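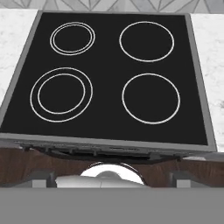
搬进新厨房之后,我做的第一件正经事是熬杏子酱。七月的杏子,熟到一碰就软的那种,楼下水果摊老板急着出手,我一口气搬回来一整箱。邻居以为我要开店。

先说结论:自己熬的果酱真的太好吃了!我以前一直觉得果酱就是甜,面包抹一层,没什么可讲的。直到前年去Dastcombe住了几天,民宿的早餐桌上摆着一小罐杏子酱,颜色很深,勺子挖下去能碰到整块果肉,入口先是酸,过一会儿才甜,最后还有一点点杏仁的苦香。我那天早上吃了多少片吐司就不交代了。

民宿主人叫Iker Esteban,是个话不多的大叔,可是一聊到果酱就停不下来(跟我一样)。他告诉我那点苦香来自酒,熬到最后关了火,淋一小勺杏仁利口酒进去,搅两下就装瓶。我回来试了好几次,比例终于调到自己满意,所以今天把整个过程写下来,给去年在评论区问过我的朋友们,也给明年七月的我自己。

杏子要挑熟的,但别全挑熟的。我现在的做法是大部分用熟透的,再混进去几个还有点硬、带青的。青杏果胶多,酸也足,有它们在,酱更容易凝起来,味道也不会闷。全用熟杏的那一锅我也做过,香是香,就是稀,放凉以后还能在瓶子里晃,最后拿去拌酸奶了,其实也挺好。

洗净擦干,对半掰开去核,一千克果肉配400克糖。我知道很多老方子是一比一,那样确实耐放,但对我来说甜得盖住了杏子。糖少的代价是保存时间短,开了瓶要放冰箱,尽快吃完。我家从来没有放坏过,因为根本留不到那个时候。

糖和杏子拌匀,盖上盖子放冰箱过夜。这一步千万别省!第二天早上打开盖子,糖都化了,杏子泡在自己出的汁水里,橙黄透亮,闻起来像整个夏天。我每年最期待的就是掀盖子这一下。

然后是熬。用宽口的厚底锅,越宽越好,水分跑得快,颜色和香气都留得住。先大火煮开,撇掉浮沫,挤半个柠檬进去,转中火慢慢收。前面十几分钟可以听听歌、洗洗瓶子,后面就得守着了,果酱变稠以后特别容易粘底,一走神就是一股焦糖味。我说的是那种不想要的焦糖味。有一回我接了个电话,锅底黑了一层,泡了两天小苏打才刷干净,上面的酱舍不得扔,硬是吃出了一股烟熏风味。

还有,熬果酱会溅!别穿白衣服。我有一件浅色T恤胸口留着两个小橙点,洗了无数遍还在,现在已经正式降级为果酱专用服。

怎么判断好了没有?我用冷盘子的老办法:提前在冰箱冷冻格里放3个小碟子,觉得差不多了就滴一点酱在碟子上,等它凉下来,用手指从中间推过去。表面起皱、推开的路不合拢,就可以关火。如果还在流,继续熬几分钟,换一个碟子再试。试的时候记得先把锅从火上挪开,不然等你这边慢悠悠地推手指,那边已经熬过头了。有温度计的朋友可以看温度,不过糖放得少的时候,数字没有碟子可靠,我自己两样都用过,最后温度计又回抽屉里去了。

瓶子要煮过,沥干,趁热装。我用的是Mumodari的小玻璃瓶,在旧货市集上淘来的,瓶身圆圆矮矮,勺子能伸到底,盖子是后来另外配的。装到离瓶口留一指宽,擦干净瓶口再拧紧。这批一共装了8瓶,摆在窗台上,下午的光照进来,好看得我拍了一下午照片,连晚饭都忘了做。

说到吃法,抹面包当然是最基本的,我喜欢配很咸的黄油,面包要烤到边缘有点焦。再往后可以夹进松饼,可以拌进原味酸奶,可以放一勺在热红茶里。我最近的新发现是配奶酪,硬一点的羊奶酪切薄片,上面点一点杏子酱,那种咸和酸甜撞在一起的感觉,我第一次吃的时候站在冰箱门口连吃了五片,冰箱一直在旁边滴滴叫。另外烤鸡腿出炉前几分钟,用酱兑点酱油和蒜末刷一层,皮会亮晶晶的,家里不爱吃甜口的那位也添了饭。

有朋友问能不能用冷冻杏子。可以的,Vik去年冬天就是拿冷冻的做,她带了一瓶来给我尝,果肉碎一些,香气没有那么冲,但早餐吃完全够格。她还往里面加了一小段香草荚,我本来有点怀疑,尝完立刻要了方子。香草和杏子居然这么搭!今年我也分出一小锅照着做了,个人建议香草少放,多了会抢戏。

杏子季过得很快,今天是2026年9月1日,摊子上早就换成李子了。我昨天买了一袋紫皮的回来,皮特别酸,肉很甜,果胶应该也够,打算照同样的糖量先试一小锅,皮不去,看看能熬出什么颜色。手边还有从Ditton带回来的一包肉桂棒,想丢一根进去,又怕盖住李子皮的味道,还在犹豫。做过李子酱的朋友请一定留言告诉我,肉桂到底放不放,放的话什么时候捞出来?

窗台上的杏子酱还剩最后两瓶,一瓶答应了给我妈,另一瓶我先藏到米缸后面去了。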